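Sunday, bench 2, late start

Lacey P. out till after lunch so doing the mixed-goods bin on my own. Carrying on from Yaw's list (the one taped inside the cupboard door, not the one in the shared folder, they dont match).

Point of today: settle what goes in the mixed bin and what gets pulled to its own tote before the Adebisi shipment turns up. Item register is at 1,163 lines and a good chunk are dupes. Baltasar merged a batch in August but the merge kept both descriptions for anything spelled two ways. "Hair brush" and "hairbrush" are separate things according to the register. Fixed that one by hand. Left "duster / dusting head / duster head" for him, he has the script.

Bin first. The big gray sheet metal one, not the plastic. Scratched up on the floor but it's sound, rim is fine, walls OK. Wiped the main side out before loading. Ran a fingernail round the two holes in the floor, no burr that I could find. Lorraine wanted them plugged, I'd leave them, grit has somewhere to go. Ask her again.

Things in the bin: wooden hairbrush, the blue/gray microfiber duster head, gray flat pouch, the red fruit, the yellow tape thing. Tried the pouch lying flat first and hated it, takes up half the floor. Stood it against the left wall instead. Brush bristles up so the pins dont pick up fluff off whatever's underneath.

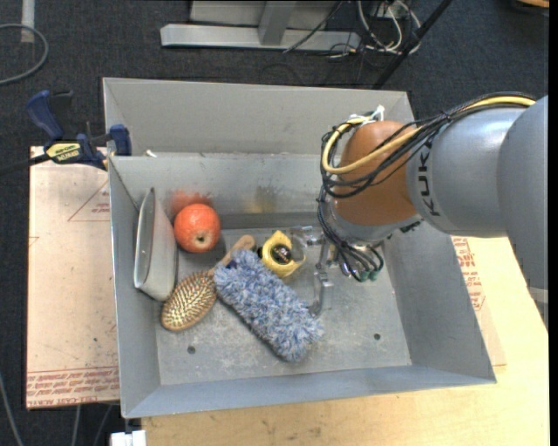 Duster is still the problem item. Sheds. Every time it goes in with something that has bristles or a sticky edge you end up picking strands out with tweezers. Lacey M. says wash it once and it stops. Tried that at Brisport with the old ones and it did not stop, it just shed damp. Proposal: duster heads get their own tote, lidded, and only come into the mixed bin when we need something soft in there. Will write it up on the board and see who complains.

Fruit: keep or not? Fine for a day or two, but last one got forgotten over a long weekend and that was my Monday gone. If it stays, the name of whoever put it in goes on the sheet. Weight on the kitchen scale before the tote shuffle was 207 g, writing it here so there's a number to compare when it starts drying out. Check again midweek.

Yellow tape thing has no register line that I can find. Searched yellow, tape, dispenser, measure. Nothing. Either it came over with the Dusside boxes or someone brought it from home. Gave it a temp tag, Yaw to confirm what it should be filed under.

Vetley labels: down to the last roll of 100, and the glue on these is worse than the previous lot, corners lifting already on anything curved. Wont hold on the brush handle at all. Used a string tag. Looks scruffy, works.

To do
- reorder labels, NOT the same ones
- Baltasar: duster dupes
- Yaw: yellow item, plus which list is the real list
- lidded tote for duster heads, check shelf under the window first
- ask Lorraine re holes
- reweigh fruit

Stopped 4:40. Bin register sheet is in the blue folder, half filled in, pls dont tidy it away, I'm finishing it tomorow.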